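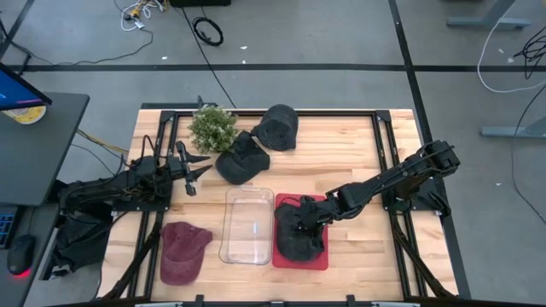 Cap task, two-arm cell, view from the overhead camera. Right gripper on the black cap.

List: gripper-eval
Subject: Re: [gripper-eval] Stock fingers vs. Ganel pads on soft goods
From: Neusa Quintana

On the question of finger shape:

> We ran the Ganel pads on folded towels in May and saw no gain over
> the stock fingers. Before we order more, has anyone tried them on
> something with a stiff part and a soft part? Also, did you keep the
> Nendden controller at the default current limit?
> -- Stoyanova group

Yes to the first, no to the second.

We used baseball caps. The brim is stiff and the crown folds, so one object gives you both cases. Stock pointed fingers on both arms first, then the Ganel pads, same start poses, 502 grasps in total. Grasps on the brim came out the same for either finger. On the crown the pads slipped less when the cap was crumpled, but they are wider and need more room at the edge of a container. If your goods are always flat, I would not expect you to see a difference.

Current limit: at the default, the gripper servo faulted 11 times on crown grasps, every time while pressing down before closing. I lowered the limit and shortened the press by 3 mm. No faults after that. 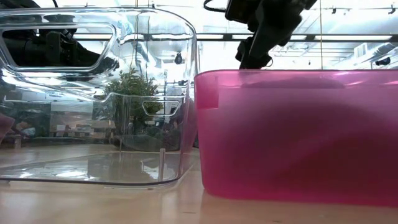

Clear plastic gave us more trouble than the fingers did. The low camera picks up reflections along the walls and corners of a transparent bin, and the Miltelier depth node reports some of them as surfaces. A tinted bin is better, though objects inside it are still only a dark blur from the side. We now take the rim height from a fixed value in the config and use the low camera only to check clearance between gripper and rim. A margin of 5 mm is enough with the stock fingers. I have not settled on a value for the pads.

Logs and the config diff are in the shared folder under caps. If you rerun the towels, please send the servo current traces along with the success counts.

Neusa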